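The Long White Table – A Gallery

Every office has one flat surface that belongs to everyone, and is therefore looked after by no one in particular. Ours is white, long, and irresistible to anybody holding a cup.

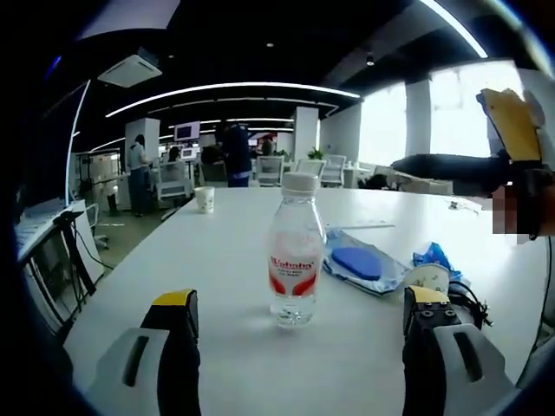 Wahaha water, standing at attention. One paper cup is still upright. The other has lain down for a bit.
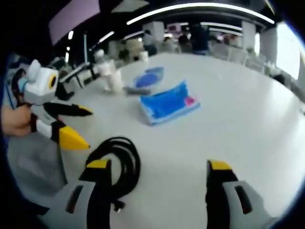 Blue tray, round blue companion, and a coiled black cable keeping its own counsel.

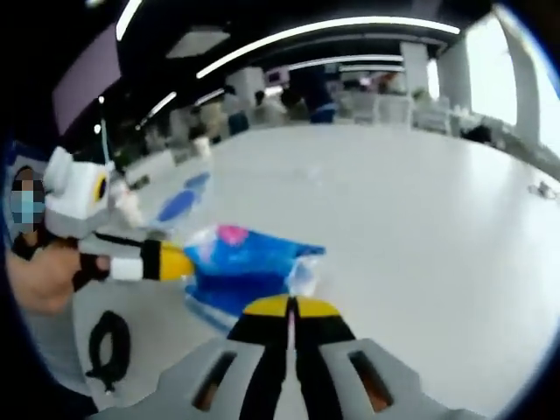
Crumpled blue plastic with a dash of pink, and another looped cable.

Halima Onyeka maintains that a table should be bare by the end of the day. Chukwuemeka Okoro maintains that a bare table is a sign of a company in trouble. They have had this discussion 15 times, always while leaning on the table – and always setting something down on it.

My own rule is simple enough: if you can't say what the cable is for, it goes in the drawer. The drawer is now full.

Recent galleries
Lost Lids of Walmont
The Drawer, Part 1
Mugs Without Owners

We use cookies to remember your preferences. Accept | Settings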